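Thursday, June 29, 2023

Went with Keith to the hall at Stasham to see whether a machine can dust yet. He has been promising me since Easter that I'll never lift a cloth again. I took a sandwich. 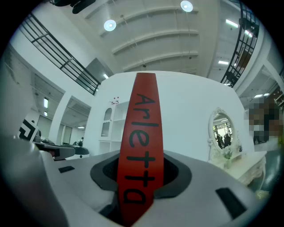 Arletta, the oval mirror and the dressing table with the flowers.

I'd have the mirror done by hand, thank you. All that carving - I wouldn't trust my own nephew with it. Keith says the hard part is knowing how firmly to press. Tracey Heywood has been pressing too firmly for years and is still employed.

Then we got on to the shelves. Mostly bare, which struck me as generous marking. Mine at home hold 112 paperbacks and a bowl of keys, and the two little red things on top of these would be the first to go over.
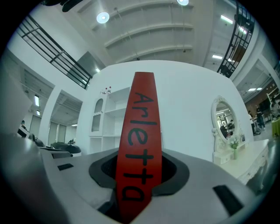
Verdict, such as it is

Keith gives it 3 years before something tidies his kitchen. I've seen his kitchen. Rahel Ruchti thinks fetching and carrying will come well before dusting, and I'm with her.
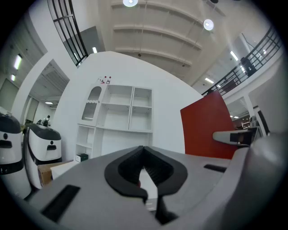
Two white robots on the left, cardboard box still on the floor.

Bus back to Prorkdale was late. Hoovered the stairs myself when I got in, badly. Must ring Noeline about July.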